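The Loan Period

by Ginette Lachance

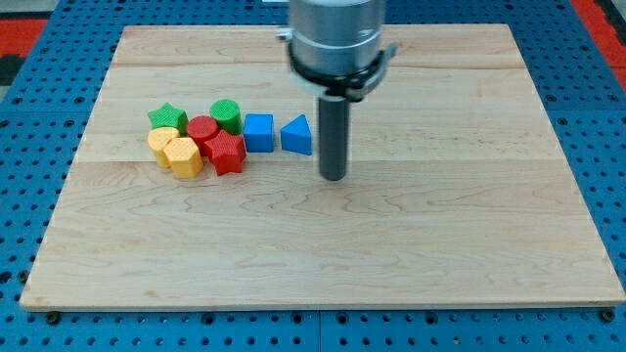

"How long do we keep each one on the arm?" Soo-ah asked.

"Three weeks," Jocelyn said. "Same for all of them. After that it goes back in its case and the next one goes on, even if you're in love with it."

Soo-ah wrote that on the first page of the notebook. She had been at Kustdale for nine days and still wrote down most of what people told her. Jocelyn Zacharias had been there fourteen years and wrote down very little, and the notebook was supposed to fix that.

The job was to pick a gripper. The company had a customer, Pestix, that packed sample kits for farm labs, and Pestix wanted an arm that could sort small plastic parts without a person standing next to it. Three suppliers had sent hardware on loan. The MacLeod was a parallel jaw, heavy and well made. The Drindix used suction. The last had come from a two-person shop run by Viktória Pálfi, who had built it herself and mailed it with a handwritten sheet of settings and her home phone number.

The MacLeod went first. It did what the manual said it would do. Soo-ah ran 200 picks a day and logged each one, and in the evening she sent the numbers to Jaxon Marchand upstairs, who put them in a chart and sent the chart back to her. She didn't know why he sent it back. She saved them anyway.

"It's fine," she told Jocelyn at the end of the first week.

"Fine how?"

"It picks them up. It puts them down. It's slow when they're close together because the jaws need room on both sides."

"Put that in."

"I did."

"Then it's in," Jocelyn said, and went to lunch.

The Drindix was faster and louder. It liked flat faces and had trouble with anything that leaned. On its second day the hose worked loose and it spent most of an hour going through the motions with nothing attached, down and up, down and up, while Soo-ah was on the phone with her mother in the hallway. She came back and saw the log filling with zeros. She stopped the run, pushed the hose back on, and sat on the stool for a while before starting again.

She thought about leaving that hour out. The hose wasn't the gripper, exactly. A person who had been in the room would have caught it in a minute. But Pestix wanted an arm with no person in the room, and so she left the zeros where they were and wrote next to them: hose came off, I was out, 40 minutes before I noticed.

Jaxon called down when he got it.

"You want me to take these out?" he said. "They wreck the average."

"No."

"MacLeod's going to win by a mile if I leave them."

"Maybe it should," Soo-ah said.

There was a pause on the line. She could hear him typing.

"I'll leave them and footnote it," he said.

Viktória's gripper went on last. It weighed almost nothing and the mounting screws were a size smaller than the plate called for, so Jocelyn had to go down to the shop and turn an adapter. It took her all morning. She came back with metal dust on her sleeves and looked happier than Soo-ah had seen her.

"Who mails a gripper with the wrong screws?" Soo-ah said.

"Somebody who made the screws fit the gripper. Hold the light for me."

They got it on. The first day was bad. The fingers closed too late and knocked parts sideways, and one went off the table and under the cabinet, where it stayed. Soo-ah read the handwritten sheet again. At the bottom, under the settings, it said: If it is late, call me. She looked at the number until it was past five, and then she called.

Viktória answered on the second ring. There was a television on behind her, and then there wasn't.

"It's late," Soo-ah said. "I mean the fingers. They close late."

"What air pressure do you have?"

"60."

"That's too low. I wrote it down. No, I didn't write it down, did I? Read me the sheet."

Soo-ah read her the sheet. Viktória said a word in Hungarian, and then she gave her the right number and stayed on the line while Soo-ah changed it and ran ten picks. All ten went where they were meant to go.

"Good," Viktória said. "Are the other ones better?"

Soo-ah looked over at the door. Jocelyn had gone home.

"I'm not supposed to say."

"No. Of course." The television came back on, softly. "Thank you for calling. Most people just send it back."

By the end of its run the small gripper was close behind the MacLeod and well ahead of the Drindix, even with the bad hour taken out. Soo-ah wrote eleven pages. Under Viktória's gripper she put the missing setting and the screws and the part under the cabinet. She also put the phone call, with the time it started and how long it took. She had not called the other two suppliers about anything, and she wrote that down too.

The report was dated July 27, 2021. Jocelyn read it standing up, with her glasses pushed into her hair, which meant she was holding the pages close to her face.

"You don't recommend one," she said.

"I thought that was your part."

"It was. I was hoping you'd forget." She turned back a page. "What would you buy?"

"For Pestix? The MacLeod. They won't call anybody."

"And if it was for here?"

Soo-ah glanced at the arm. The adapter was still on it, bright where Jocelyn had cut it.

"I'd want to try hers again with the right pressure from day one," she said. "The first day isn't a fair number."

Jocelyn nodded and signed the last page. Then she opened the drawer where the return labels were kept, took out two, and shut it again.

"The loan on that one's good through August," she said. "Find the part under the cabinet first."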